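Shelf life at Clemness: how a small grocer sets its dates

December 4, 2019

Kyung-tae Koo has managed stock at Clemness for six years. The company buys dry goods in bulk, repacks part of them and sells mixed boxes by post. Most of his week goes on dates: the one printed by the supplier, the one printed by Clemness, and the gap between them.

"A best-before date is a statement about quality," he says. "A use-by date is a statement about safety. We handle almost nothing with a use-by date, so nearly every argument I have is about texture."

Texture in dry food is mostly a matter of water. Koo works with water activity, a scale from zero to one, in place of total moisture. A biscuit and a raisin can sit in the same tin, and water will pass from the raisin to the biscuit until the two are level, whatever each held by weight.

"Crackers go first," he says. "Once they pick up moisture they lose their snap, and customers call it stale. Nuts go the other way. They stay crisp and turn rancid, and that is oxygen, so a drier room does not help."

Packaging is chosen on those grounds. Clear film shows the product but admits light, and the cheaper grades let vapour through. Metallised film is better on both counts and harder to recycle. Glass is a near-perfect barrier – the weak point is the lid.
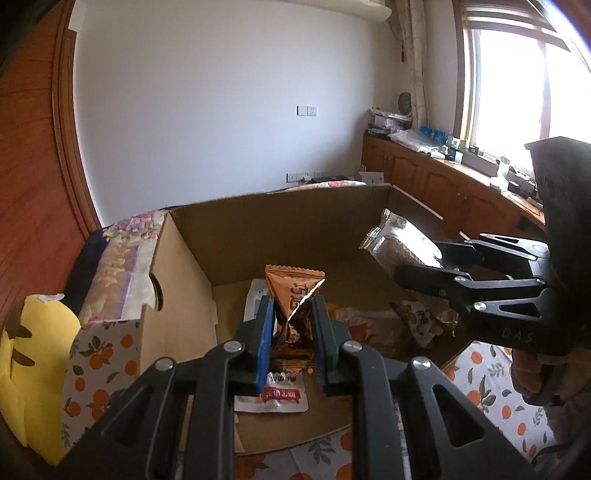
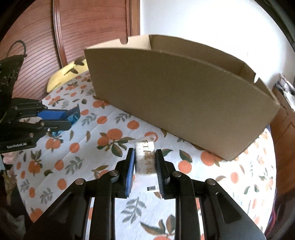 On lids, Jinico's packing room takes a stricter line, and its reply to Koo's draft guidance was that any jar opened for sampling should be written off the same day, with no resealing and no second date. Koo accepts this for ground coffee and spices. He does not accept it for sugar or salt, which he would keep for years if the labels allowed.

Storage tests are run at 20 degrees, with a second set held warmer to speed things up. Samples are pulled every 4 weeks and scored by a panel of 5. The results go into Stastix, which fits a curve and proposes a date. Koo usually shortens it.

"The curve assumes a steady cupboard," he says. "People keep things over the cooker. In June we had complaints about a seed mix, Kos, that had passed every test. The vans had been standing in the sun."

The seed mix now carries a shorter date, and the film has been changed. The next trial is on oats.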